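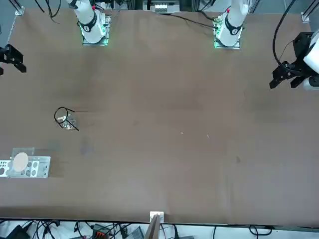

Fig. 6. Large tabletop, matte brown, with the middle left clear and a few small items on the left half.

Unit 6: Work Surfaces, Layout and Finish

Reading: Strömberg course pack, p. 31. Bring the Clurkville floor plan to the session.

6.1 Clear area
The clear area is the part of a top on which nothing stands permanently. It is measured between fixed items, edge to edge, and recorded separately from the overall size. In Fig. 6 the fixed equipment is grouped around the borders. Small movable items do not reduce the clear area but are listed on the layout sheet.

6.2 Finish
A matte top scatters light and gives soft reflections. Gloss gives sharp ones, which hide small parts. Faint darker patches, as in Fig. 6, are entered under "surface tone." Do not enter them as damage unless the surface has been checked by touch.

6.3 Cables
Record each cable that lies on the top, with its start and end where these can be traced. Cables that hang clear of the surface go in a separate column. Thin and thick runs are drawn with different line weights.

6.4 Exercise
Draw the top in Fig. 6 in plan, not to scale. Shade the clear area. Mark both silver mounting plates at the far edge. Use form 1037 and hand it in by Sun 5 March.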